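7 February 2021, Dramcombe

Slept badly and was at the bench before eight. I want to put down what we learned today while I still remember it properly, because in January I trusted my memory and then had to repeat two days of work.

The question is still the fingertips. We have the open triangular ones, which came with the arms, and the solid ones which Waltraud Wieser had made for us in Asstead. On paper the solid ones should be better for plates. They are stiffer and they have more surface. But a plate in a rack gives you very little room, and I begin to think that thickness is the thing that matters most. With the triangular tips I can come to the rim from the side and the neighbour plate stays where it is. With the solid ones I touched the neighbour so often in the last week that I stopped writing it in the table and only made a small cross.

So today only triangular tips, on both arms, and the same wire rack with six dishes. I turned the rack at an angle to the arms on purpose. When it stands straight everything is too easy and the result says nothing about a real kitchen.

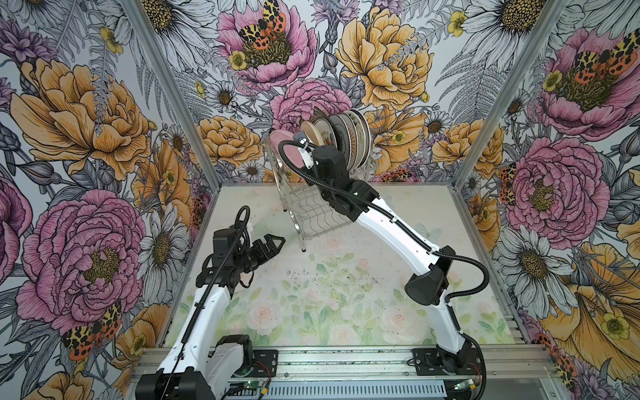

The controller is the other half of the trouble. Until yesterday we ran the old one from Pandum, and today I changed to the Barajas one for the whole afternoon. The difference is not large, but I feel it in the wrist. With Pandum the last joint makes a little hesitation before the fingers close, as if it wants to ask me for permission. With Barajas the closing is smoother, but the arm arrives slightly too high and I must correct by hand. I don't know yet if this is the calibration or my own fault. I did the calibration late in the evening and I was tired.

I counted the attempts for the comparison, as we agreed. The log has now 628 grasps with the old controller and 589 with the new one. I would like to have more than 1,000 for each before I say anything to the others, and Waltraud agrees, although she also says I am too slow. She is right about the slowness. I spend too much time looking at each failure.

One thing I must not forget: the cable sleeve. On the right arm it makes a wide loop outside the elbow, and when I reach far to the back I am always a little afraid for it. I have put white ties on the forearm, one at the middle and one near the elbow. Tomorrow I will look if it should be tied once more, nearer to the wrist. A loop that is too short is also bad, it pulls on the last joint and then all my numbers are spoiled.

After tea I worked on the plain beige plate. I like it for testing — it has no pattern on it, and I can judge the position of the fingers much better than on the decorated ones.

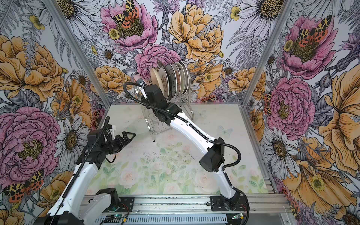

Right gripper on the rim of the beige plate, left one open and waiting.

I keep the left arm out of the way for single grasps. Later it should take the plate over from the right one, but for this I need both wrists to agree about where the middle of the table is, and at the moment they don't.

Waltraud telephoned at six. She can make a thinner version of the solid tips, and she asked how thin. I said I will measure the gaps in the rack first and write to her. She wants to order material for 200 pairs because it is cheaper, and I had to ask her please to wait. We need four pairs, perhaps six.

To do: measure gaps, repeat the calibration in the morning when I am fresh, copy the log to the second disk. Also wipe the table top, there are dark specks on it in the middle and I see them in every picture.

Soup for supper, then bed.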